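Speaker notes: "Small boxes, short tables"
Afternoon session, Andislow hall, start at half past two

Slide 1. Title only
Good afternoon. My name is Nima Shokri and I work with packing at Taresden. We are a small shop and we send out bottles: syrups, vinegars, some bath oils for Hatard. English is my third language, so please raise your hand if a word comes out wrong. I will speak slowly.

(Wait until the people at the back have sat down.)

Slide 2. What I will talk about
I want to talk about the packing table. I do not mean the warehouse and I do not mean the van. I mean one table, one person, and what should be within the reach of two arms. Many of you have bigger places than ours. I think the table is still the same size.

Slide 3. How we started
When I came to Taresden we packed on the same desk where the invoices were written. There was tape, a stapler, somebody's lunch. We had 237 orders in December and I remember very well how it felt. I looked for the scissors more than I packed.

(Do not tell the story of the vinegar and the printer here. Keep it for questions.)

Slide 4. The clean table
The first change was simple. We took everything off, and then we put back only what the next box needs. A light table is good, as you can find a drop or a crumb of glass quickly. Dark tables look nice -- but they hide things.

Ask the room: who has a dark table? Who has found something sticky under a finished box?

Slide 5. The bin stands on the table
This is the part where people disagree with me. My colleagues at Alipour keep the recycling on the floor, beside the right foot. I keep it on the table, at the left. With a floor bin, you bend or you throw, and when you throw you miss. Torn flaps, paper and string ends should go away before the next carton is opened.

It takes space, I agree. On a table shorter than an arm and a half I would not do it.

Slide 6. Bottles in a small carton
Points to say:
-- Stand the bottles up, caps on top. A bottle that lies down will find the weak point of its cap.
-- Hold the carton with both hands when you settle the bottles. A light carton likes to walk.
-- Keep the bottle that is not going into this box well to the side. Then it is clear which one is in and which one is out.
-- Check the caps before the lid. After the lid it is too late, you will not open it again, I know you.

Slide 7. Closing and moving
Close the carton fully, then take it by the two sides. Never by the top flaps. If the sides bend in when you press, the carton is too big for the goods.

(Drink water. Show the next three one after another, not too fast.)

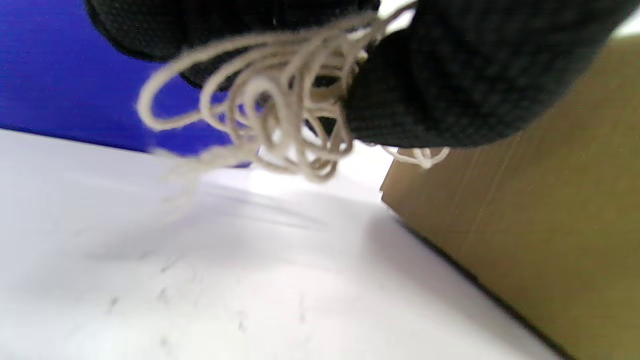
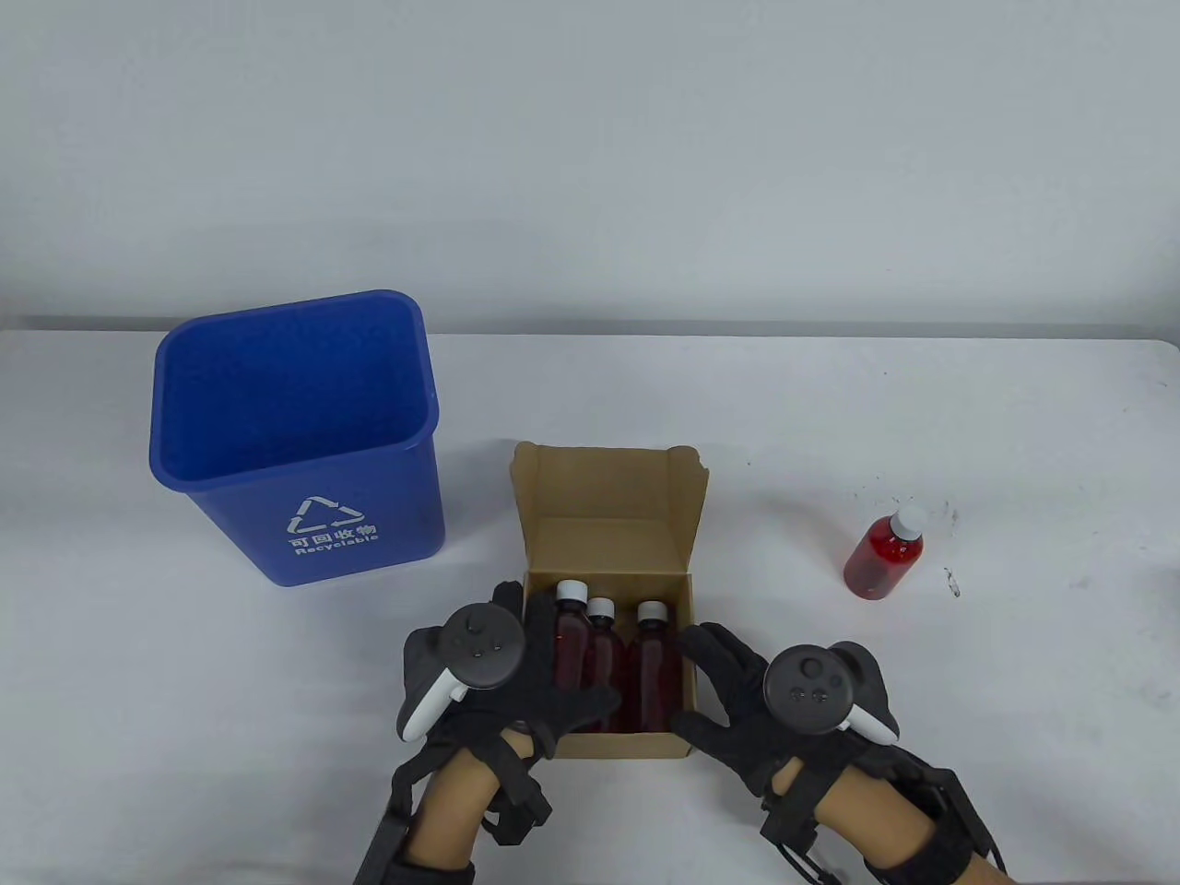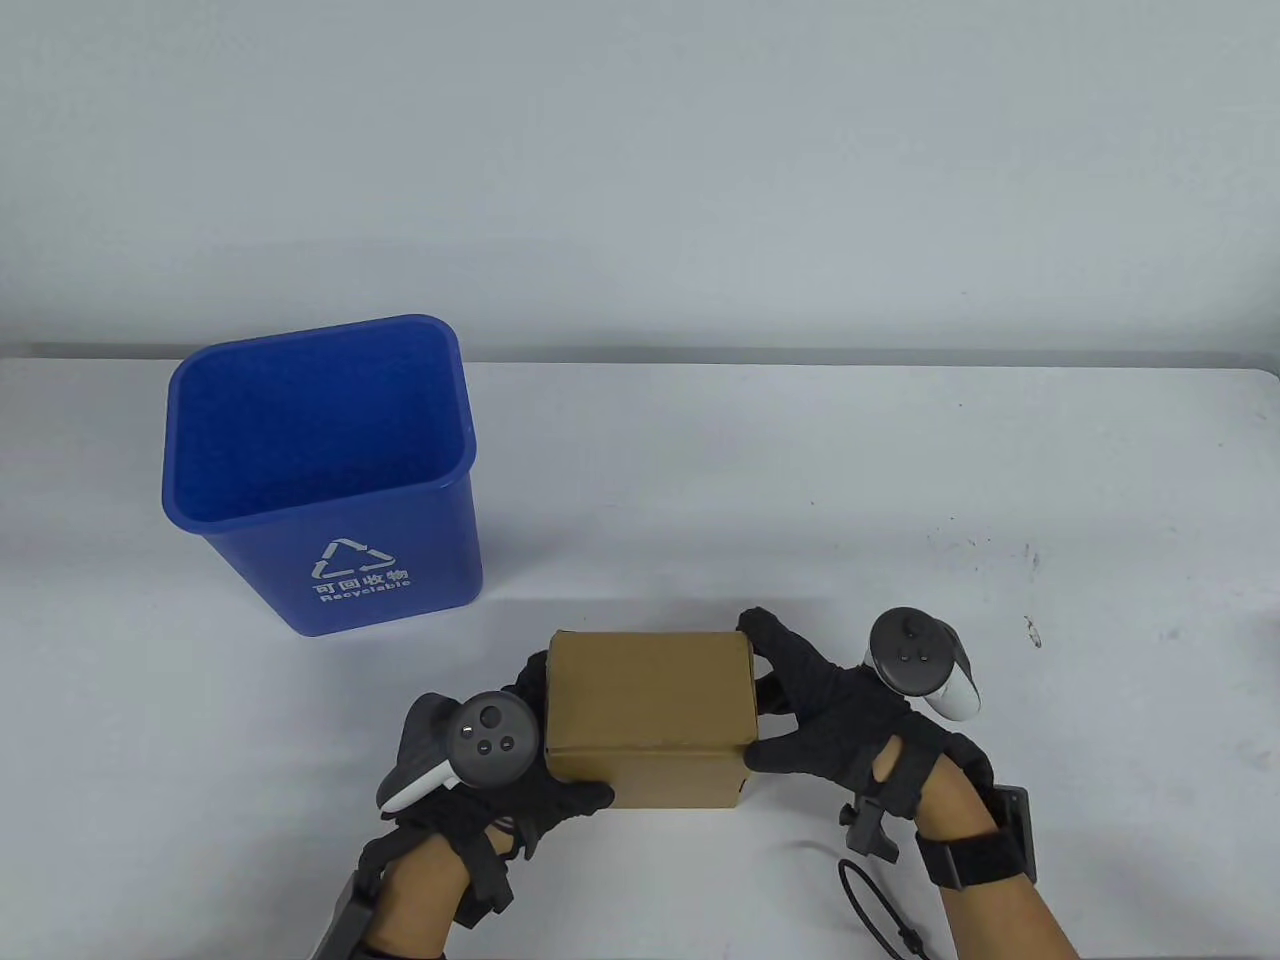 Slide 8. String and cord
A few words on string, which many of you still use for gifts. We buy it in lengths of 1000 metres and it comes off very nicely for the first part. Later it makes knots by itself. My advice is to cut the day's pieces in the morning and hang them on a nail. Loose string next to open cartons gets packed by mistake. We once had a customer at Andislow who received her order and a very long string. She was kind about it.

Slide 9. What it gave us
Last year we sent 2410 parcels from this one kind of table. We had 12 complaints of leaking, and most of these were from one batch of caps. I cannot prove that the table did it. But the packers are less tired at five o'clock, and they say so without me asking.

Slide 10. What I still do not know
-- Left or right for the bin, when the packer is left-handed. We tried both ways and each person wanted something different.
-- If a divider is worth the money for three small bottles. Hatard says yes, my boss says paper is enough.
-- How to store the flat cartons. At the moment they lean on the wall and fall over.

If somebody has a good answer for the last one, please come to me in the break, I will be near the coffee.

Questions, ten minutes. Repeat each question into the microphone before answering.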